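Ticket: Cell 2, padlock sorting, operators do not know when they may step in
Site: Tratley, returns hall
Opened by: Orhun Avcı, shift lead
Assigned to: Recep Şimşekoğlu, automation support
Priority: medium
Status: open, waiting for site

Entry 1, Orhun Avcı

Hello Recep. I open this ticket after the talk we had by phone on 2nd February. Before the cell came, two people did the padlock returns at the long bench. They looked at each lock, tried it, and put it with its color. Now the arms do the first part, and the same two people take what the arms do not finish. This is where we have the trouble. When both arms stay still, my people think the job is stopped and they open the door. The cell goes to safe stop and we lose six minutes for the restart. Yesterday it was like this four times in one shift.

The table had blue locks and dark pieces together, both grippers open and away from them. For a person at the door there is no way to know if the program is waiting or is finished.

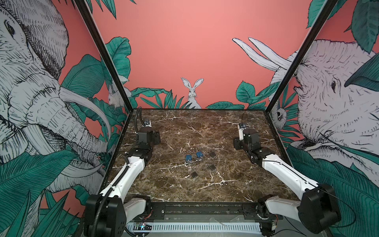

Entry 2, Recep Şimşekoğlu

Thank you, Orhun, the explanation is clear. I read the log of the cell. In all four cases the program was not stopped. It was in "wait for plan", which can last up to 40 seconds when the pieces lie near each other. The light on the post stays green in this state and also in "finished", so I understand very well why people open the door. I would do the same.

Please tell me two things. Is the old paper instruction from Girkitton still on the wall? It says that a still arm means a fault, and this was true only for the previous machine. And who clears the table at the end of a batch?

Entry 3, Orhun Avcı

Yes, the paper is still there. I took it down after reading your message. The table is cleared by whoever is nearest, so in practice by everybody. I think we must give this to one person per shift.

There is one more point. The two grippers come very close together in the middle when they work on the same group of pieces.
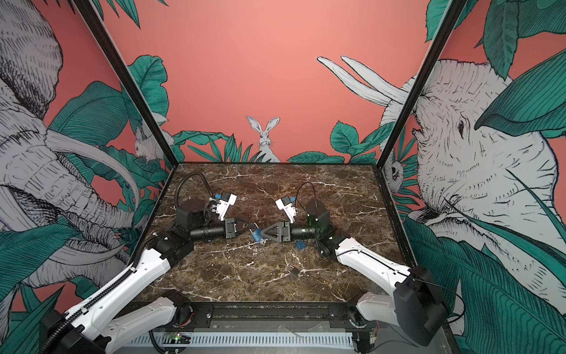 One of my operators was afraid they would hit, and she pressed the stop. I told her she did right, and I want this written in the ticket. People must not feel guilty for pressing it. But I would like to know what distance is normal, so that I can teach it.

Entry 4, Recep Şimşekoğlu

I agree with you about the stop button. I will not count these stops against the shift in the Tastow report.

For the distance, the program has its own limit between the arms and it slows down before it reaches this limit. If they come near and slow down, it is normal. If they come near with full speed, press stop and call me.

I also looked from the wrist side. A lock held by the shackle can hang at an angle in the jaw, and this alone is not a reason to open the door.
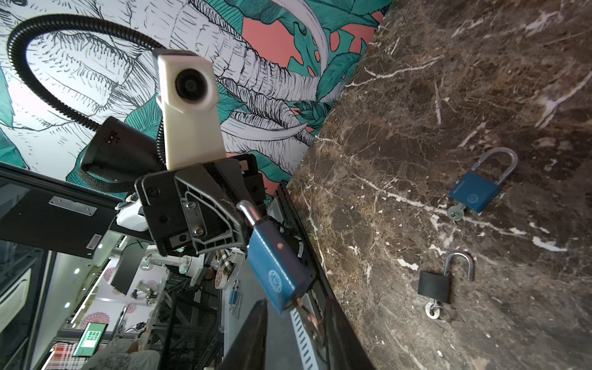

Steps agreed for the site

1. One named person per shift clears the table. The name goes on the board at the start.
2. When the arms are still, wait 100 seconds before you open the door.
3. Locks with a key go to the hand bench, as before.
4. Recep changes the light: yellow for waiting, green only for finished.

Entry 5, Orhun Avcı

Steps 1 to 3 started this morning. For step 4 we wait for you. Mr. Zheng from the day shift asks if the yellow can blink, he does not see the color well from his bench.

Entry 6, Recep Şimşekoğlu

Blinking is possible. I will put it in the same update and write here when it is loaded.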